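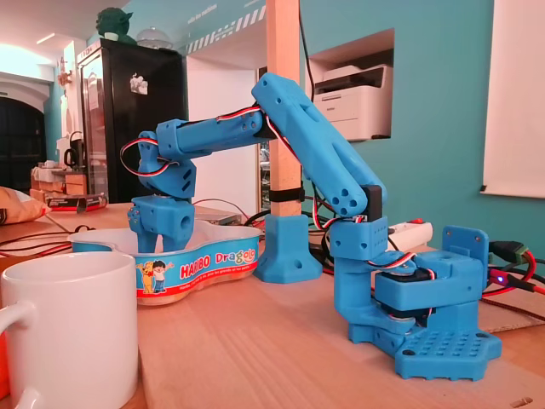

Pine board has cupped after oiling – can it be flattened?

Home > Timber and Joinery > Finishing

Posted by Yee-man Choi

I glued up a pine panel for the top of a low bookcase. Finished thickness is 19 mm. It was flat when it came off the clamps and still flat when I put on two coats of Birnen hardwax oil, top face only. The underside and the ends are bare. The panel then sat on the garage bench from the start of June, and when I picked it up it had cupped across the width. A straightedge laid across the top shows the edges touching and a 3 mm gap in the middle.

The timber was sold as kiln dried. I don't own a moisture meter. The bookcase will live in a heated room, and I was planning to fix the top with screws from below through the rails.

Should I sand off the oil and start again, or will the screws pull it flat?

Hundel
Member

Don't sand it yet. Oil isn't a vapour barrier. It slows moisture moving in and out of the face, but doesn't stop it. If the edges have lifted, the top face is drier or the bottom face is damper. A panel lying on a cold garage bench can do this whether or not it has been oiled.

Stand it on stickers, indoors, in the room it will end up in, with air on both faces. Leave it alone until it stops changing. Check it with the same straightedge in the same place each time and write the gap down in pencil on the underside.

Screws will hold it flat to a point, but fixed screws across the grain are how panels split. Slot the holes.

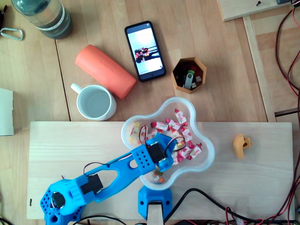
Does it matter which face goes up when the panel is stickered?

The face makes little difference as long as both have a clear air gap. Put the stickers across the grain, all the same thickness, directly in line if you are stacking more than one panel.

Posted by Yee-man Choi

Thanks. It's on stickers in the spare room now. I'll check it again on Wednesday.
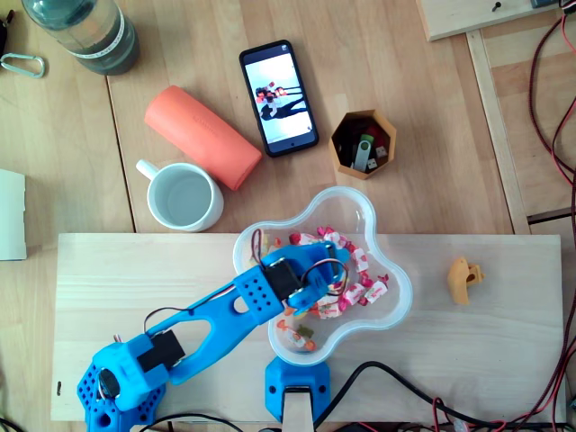
Kouris | Joinery and cabinetmaking | Accepted reply

Two separate effects get mixed up in these threads, so it is worth working out which one you have.

The first is uneven moisture. One face loses or gains water faster than the other, the damp face swells, and the panel curves toward the dry face. This kind mostly reverses once both faces reach the same moisture content.

The second is the cut of the board. Backsawn timber shrinks more along the growth rings than across them. As it dries evenly, the rings try to straighten, and the board cups toward the bark side. Letting the panel sit won't fix this if the timber was too wet at machining. Look at the end grain. If the heart side of each board faces down and the whole panel has cupped upward as one curve, you could have either cause. If the boards alternate and you still have a single even curve, suspect uneven moisture.
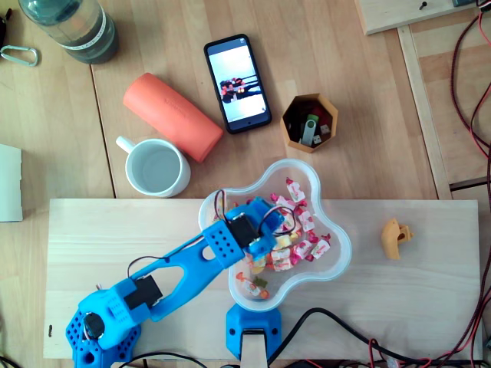
Sealing one face gets blamed for most cupping, but how the panel was stored usually counts for more. Flat on a solid surface, the lower face sees almost no moving air while the upper face follows the room. The pale unfinished board under the lolly bowl is in that position: bare timber, lying on a table. A wide panel of flat-sawn pine left like that through a change in the weather can curve with no finish on it at all. For a bench that gets used every day the cure is simple – stand panels on edge, or sticker them.

For yours, the order I would follow:

Bring it to room conditions first. In a heated house you are looking for about 9 per cent moisture. A basic pin meter will tell you enough. Take readings on the bare underside and keep the pins off the oiled face.

Once the gap has stopped changing, see what is left. If it is under 1 mm, oil the underside and ends to match the top and fit it. If it is more than that, plane or sand both faces, accept a thinner top, then coat all surfaces on the same day.

Fix the centre of each end rail with a round hole and the outer holes with slots running across the width of the panel. Use washer-head screws and stop when they are snug. Figure-eight fasteners also work. We have used the Irnusetti ones in our shop and the thinner version bends, so buy the heavier gauge.

Do not wet the concave side and clamp it flat. It looks cured for a few days, then the moisture leaves and the curve comes back, sometimes with a glue line opened up.

pinefloor
New member

I put mine face down on the lawn in the sun and it went flat in an afternoon. Went a bit the other way after that so turned it over. Worth a try if you're in a hurry.

Hundel
Member

Lawn works on the same principle, but you can't control it and it can overshoot, as you found. I wouldn't do it with a glued panel that already has oil on one face.

Posted by Yee-man Choi

Gap is down to 2 mm. End grain shows all the hearts facing down, so I may have both problems. Leaving it on the stickers for now and borrowing a meter.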